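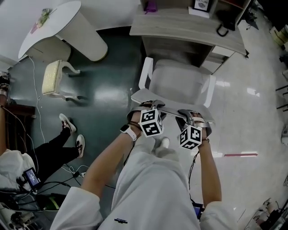
Re: Moving the seed list off paper before next season

2021-09-09
Posted by the list secretary, Bramamthorpe Seed Exchange

Hello all,

I'm replying to the message from June, copied below, as it was left open over the summer and two people have asked me where things stand.

> I have the old card index at home and I'm willing to type it up,
> but before I start I'd like to know what we want to keep. Many of
> the cards are for beans and squash that have not been offered in
> years. Some have a grower's initials and nothing else. Do we copy
> all of it, or only what is still being grown? Also, the cards use
> at least three spellings for the Echeverría pole bean and I don't
> know which one is right.

On the first question, please copy all of it. The index has 1,718 cards and I know that is a lot of typing, but a card with only initials and a year can still be matched to the old swap sheets. I did this last winter for the Skeltau peas and got a grower for nearly 68 of the blank ones. If a variety is no longer grown, put "not offered" in the last column and leave the rest as it stands.

On the spelling, use Echeverría, with the accent. That is how it was written on the first packet we received, which is taped inside the lid of the box. The other spellings should go in the notes column so that a search will still find them.

Now the part that affects everybody. The printed list this spring had 243 entries, and a good number of those were out of date by the time it was mailed. I would like growers to send me their own lines this time. For each variety I need:

- the name as you have it
- the year you last saved seed
- whether it was grown near anything it could cross with
- how many packets you can spare

Plain email is fine. You don't need to use the form, which does not work on some phones anyway.

A note about squash. If you grew Genanine this year and had any other squash of the same species in flower, please say so, even if the fruit looked true. Last year two growers got round yellow fruit from packets labeled Genanine, and we had no way of telling which batch they came from. Hand-pollinated seed should be marked HP on the packet and in the list. If you taped the flowers but lost track of which fruit was which, leave the HP off.

Beans are easier. Let the pods dry on the plant if the weather allows, and pull the whole plant and hang it indoors if it doesn't. Please don't send seed that still dents under a fingernail – we had mold in one of the shared tins and lost the lot.

The small envelopes are nearly gone. I can order more, or we can go back to folding our own. Folding is cheaper but the corners leak with lettuce and poppy seed. Let me know on the list which you prefer.

I'll start putting lines together as they come in and will post a first draft here for corrections.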